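News from the Rorkholm Shelf: the winter readalong is on!

We have picked our book, and I could not be more pleased with it. After a close vote (my inbox has only just recovered) the Rorkholm readalong will be The Salt Door, first in the Lornau Tides series. If you have been in this corner of fantasy for any length of time you will have seen the cover going round, the one with the lighthouse that has no light in it. I read it on a train two years ago and missed my stop, and I have been trying to get other people to read it ever since.

A quick idea of what you are in for. Lornau is a harbour town where the sea goes out once in a generation and leaves a road behind. Most people have the good sense to stay off it. Our heroine is a ferry pilot's daughter with a debt she did not run up herself, and she walks out along the road on the very first page, which I love, because so many books in this line make you wait until chapter nine for anybody to leave the house. There is a court under the water, there is a bargain with a nasty little hook in it, and there is a slow, grumpy, rather lovely romance that takes its time. It is suitable for older teens and up. There are drownings, and one fairly grim scene with a fishing knife in the middle section, so do look at the content notes on our readalong page if you like to know beforehand.

We are reading it over 5 weeks, in chunks that should be manageable even if you only get ten minutes before bed. The discussion thread opens every Sunday at seven in the evening and stays open all week, so there is no rush to be there on the dot. Please keep spoilers for later chapters out of the early threads! Last time one of us (it was me) let slip who the masked archivist was, and I still feel bad.
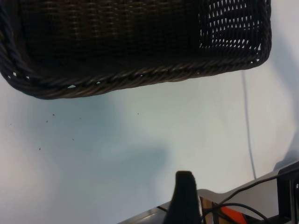
Do I need to have read the prequel novella first?
The novella, The Bowen Lamps, is set a good while before The Salt Door and follows different characters, so you can start with the novel and miss nothing. Plenty of readers like it better afterwards, when the names of the old families mean something.

For anyone who does want it, The Bowen Lamps is short, 30 pages or so shorter than I wanted it to be if I am being greedy, and it is bundled in the back of the newer paperback. The older edition doesn't have it. Both have the same chapter numbers, so either will do for following along, but the page numbers don't match, and I'll be giving chapters only in the schedule.

A word on the map. The first printing put Nidmont on the wrong side of the strait, and there is a whole chase in part two that makes no sense if you try to trace it with your finger. The newer paperback puts it right. If you are on the old one, just imagine Nidmont across the water to the north and all will be well.

Other bits. The bookmark swap is open again, and you can sign up on the same form as the readalong by ticking the second box. International swaps are fine, but please say so, as postage has gone up and some people would sooner stay local. Review links for last season's book are still coming in and I am adding them to the round-up page as I get to them. I am slow but I do read every one. The long review comparing the two endings was a treat, and I disagreed with nearly all of it.

We also passed 1660 members over the summer, which is a silly number of people to be arguing about sea courts, and I am thrilled. If you are new, come and say hello in the welcome thread and tell us the last book that kept you up too late.

The first thread covers the prologue to the end of chapter six. Chapter six ends on a rotten cliffhanger and I chose it on purpose. See you on Sunday, and bring theories about the lighthouse!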